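What I miss about our little paper

Jun 2, 2025

I've been meaning to write about the Ravska Courier for ages, and then my sister asked me on the phone why I still keep up my subscription when there's hardly anything in it, and I talked her ear off for so long that I figured I might as well put it down.

When I started there in September, fresh out of school and scared of the telephone, we had 10 people in the newsroom. My first editor, Mircea Crăciun, sent me to every single council meeting, even the dull ones about drainage (especially those!), and told me to sit where the mayor could see me.

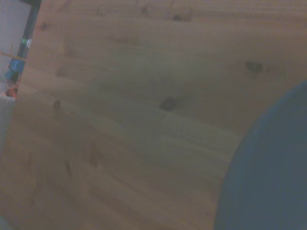 It's down to two reporters now, and they cover three towns between them. The council in Tevden stopped letting anyone ask questions from the floor last year, and you have to send them in by email and hope. I don't blame the reporters one bit. You can't stand in a hallway waiting for someone to come out and talk if you're due somewhere else, and so much of what I learned, I learned in hallways.

I said some of this when a few of us old hands met for lunch, and I'm afraid I got rather loud over the soup.

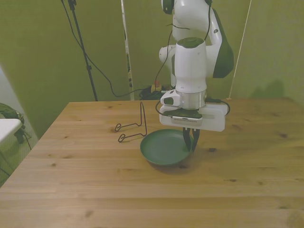
Anoma Haque thought I was being too gloomy, and said the young ones at the Courier got the Flodis landfill contract released after months of asking, which we never managed in all our years with a full staff. She's right about that, and I'd forgotten it. I went home and read the whole story again, all the way down to the bidding figures, and then I renewed for another year.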